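Covering Courts and Cops, Unit 4
Reading a search warrant
Notes from Wendelin Ruchti

Okay, picking up where we left off, which was me drawing a very bad flow chart on the board. These notes replace the flow chart. If you copied it down, please cross it out!

Last time we got as far as the arrest. Today we back up, because in a lot of cases the search comes first, and the papers behind the search are some of the best reading in the whole courthouse.

The three papers

A search warrant file usually has three parts, and people mix them up all the time (I did, for my whole first year at the Surmont paper).

The application, with the affidavit. An officer swears to a set of facts and tells a judge why those facts add up to probable cause. Most of the story is in the affidavit.

The warrant itself. Often short. It names the place to be searched and the things to be looked for. The judge signs it.

The return, sometimes with a separate inventory. The officer fills it in after the search and says what was taken. A return can be close to blank, and that can be news too.

Read all three before you write a word. A warrant that lists guns and a return that lists one laptop are telling you different things, and if you only read the first one you're going to write a story that you'll be fixing by dinner.

Probable cause, quickly

It's a lower bar than most readers think. The judge is asking whether there's a fair probability that evidence of a crime will be found in that place. It doesn't mean anybody is guilty, and it doesn't mean anybody will be charged. So when you write it up, keep saying who claimed what. "According to the affidavit" is a dull phrase and I want you to use it anyway, more often than feels comfortable.

Watch for where the officer got each fact. Did she see it? Did another officer tell her? Did it come from an informant with no name? I go through with a pencil and put a little mark by every secondhand sentence. My Clondov affidavit, the one in your packet, has 26 paragraphs, and only 9 of them are things the officer saw with her own eyes. The rest may be perfectly true! But a reader deserves to know the difference.

The Clondov file

For those who missed class: Clondov was a storage business outside Surmont, and the sheriff's office suspected stolen farm equipment was passing through it. The sheriff had gone hunting with the owner for years. Everybody in town knew, the judge included. The affidavit doesn't mention it.

We argued about this for most of the hour and I thought the argument was great, so let me put down both ends. One side said the friendship belongs in the first few lines of the story. The other side said the search went ahead, a deputy did the work, and nothing shows the sheriff held anything back, so leading with it would hint at something you can't prove. I lean toward putting it in, fairly high, and stating it flat. Call the sheriff first. Ask him whether he stepped aside and on what date, and ask for the memo if he says there is one.

Sealed files

Sometimes you ask the clerk and get a polite no. Affidavits can be sealed while an investigation is going on, and the rules differ a lot from state to state, so look up yours. Ask whether there's a sealing order, who signed it, and whether it runs out. Then put a note on your calendar and go back. I once waited out a seal in Skamitz and came home with 3000 pages, nearly all of them phone records, and the useful part fit in my coat pocket.

If you want to fight a seal, you generally file a motion, and your editor should be talking to a lawyer before you do. Don't freelance that part.

Things I took points off for last time

Writing "raid" when the officers knocked and were let in. "Searched" is fine.
Calling someone a suspect when the papers don't.
Printing a home address for no reason.
Quoting the warrant when you meant the affidavit (this was half the class, so no shame, but stop).

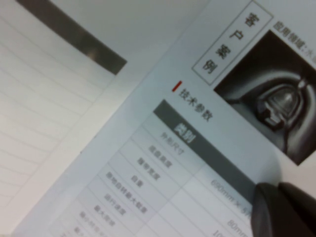
Surmont, June

For next time, read the Vik affidavit and its return, and write me one page on what was asked for and what was taken. Leave out your opinion of Mr. Vik. Bring a question for the clerk, who has kindly agreed to come in for the second half. Office hours are the same as before, and if my door is shut, just knock, I'm probably on the phone.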